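3.2 共享工作空间的使用规则与冲突协调

关于共享工作空间的既有研究，多以开放式办公室或城市联合办公场所为对象，对高等院校与中小企业共同使用的技术类场地着墨较少。Millet与Riviere在其关于场地共管的比较研究中指出，技术类场地的使用者往往同时受两套规范约束：一套来自其所属单位，一套来自场地本身。两套规范在安全责任、开放时间与物品存放等事项上并不总是一致，冲突大多由此产生。本节以Kanddale园区为个案，考察正式规则与非正式惯例之间的关系。

Kanddale园区由原纺织仓库改建而成，现有Letevico与Balogh两家管理机构。前者负责建筑本体及公共设施，后者负责租约与预约系统。根据双方签订的管理协议，园区内的房间分为固定租用、按时预约和公共使用三类，其中按时预约类房间的争议最为集中。本研究共收集到有效预约记录1073条，其中548条附有使用者填写的备注。备注内容以交接说明为主，亦包括对前一使用者的意见、对设备借用的请求以及对清洁状况的评价。

从备注文本来看，使用者对“按时离开”的理解存在明显分歧。管理协议规定，预约时段结束时房间应恢复至可供他人使用的状态，但对“可供他人使用”一语未作进一步界定。部分使用者将其理解为人员离场，另一部分使用者则认为应包括桌面清理、线缆归位和废弃物处理。一位来自Gollberg的受访者在访谈中表示，其所在团队每次都要预留时间收拾，而在其看来，相邻时段的使用者并不遵循同样的做法。相邻时段的使用者则认为，搬动他人尚未带走的物品可能引起赔偿纠纷，保持原状反而更为稳妥。双方的陈述均援引了管理协议的同一条款，所得结论却截然相反。

Lam关于公用厨房的早期研究提供了一个有益的参照。该研究认为，在成员相对固定的群体中，清洁责任主要依靠相互熟识来维系；一旦成员流动加快，原有惯例便难以传递给新加入者，书面提示随之增多。Kanddale园区的情况与此部分吻合。固定租用区的走廊几乎不见张贴的告示，而预约区的门后及公告栏上则贴有多份内容重叠的通知，落款单位与版式各异，有的相互矛盾。Arnaud将这一现象称为“告示堆积”，并主张以其作为衡量惯例失效程度的间接指标。本研究认为该指标具有启发性，但须结合房间类型加以解释：告示较少的房间既可能是惯例运行良好，也可能仅仅是使用频次偏低。

在责任划分方面，管理协议采取“最后使用者负责”原则。这一原则便于执行，却将举证负担转移给了预约时段靠后的使用者。访谈中，多名受访者提到会在进入房间时先行检查，并将所见情形写入预约备注，以免日后承担不属于自己的责任。此类备注的措辞较为正式，通常包括房间编号、进入时刻和物品状况，与早期备注中常见的口语化表达形成对照。备注由此逐渐由交接工具转变为证据材料，其原有的沟通功能则有所削弱。

物品存放问题同样值得注意。预约类房间内未设置专用储物柜，使用者须自行携带所需物品，或将其暂存于走廊尽头的公共储藏间。储藏间实行登记制，单次存放的押金为100元，逾期未取者由Balogh统一处理。从登记簿来看，押金制度实施之后，短期存放明显减少，而将物品留在预约房间内过夜的情形有所增加。换言之，针对储藏间的管理措施改变了使用者的行为，却未能消除其存放需求，矛盾由储藏间转移到了房间内部。

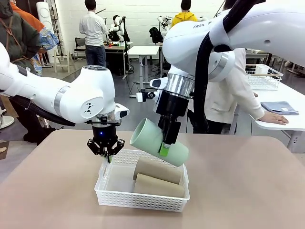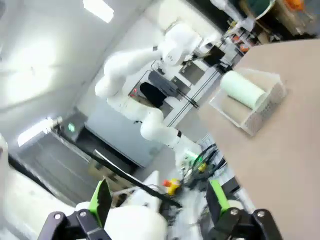 图2 Kanddale园区工作空间

针对上述情况，Letevico于当年9月提出修订方案，拟将“可供他人使用的状态”细化为一份附于协议之后的清单，并允许同一使用者在连续预约时保留室内布置。Balogh对清单部分表示支持，但对连续预约条款持保留意见，理由是该条款可能使按时预约类房间在事实上变为固定租用，从而影响租金收入。双方其后达成折中安排：连续预约以2个时段为限，超出部分须另行申请。该安排自2018年11月23日起试行。

Fawzy在评论类似制度时提醒，清单式规则的效力取决于使用者是否参与制定。就Kanddale园区而言，清单初稿由管理机构单方面拟定，仅在定稿前征求过固定租用单位的意见，而争议最为集中的预约使用者并未获得正式的表达渠道。试行期内的备注文本显示，部分使用者已开始引用清单条目指出他人的疏漏，另有使用者质疑个别条目不适用于其工作性质。清单能否取代既有惯例，抑或仅在其上再添一层告示，尚需更长时间的观察。下一节将转入对预约系统本身的分析，讨论时段长度与取消规则对使用者行为的影响。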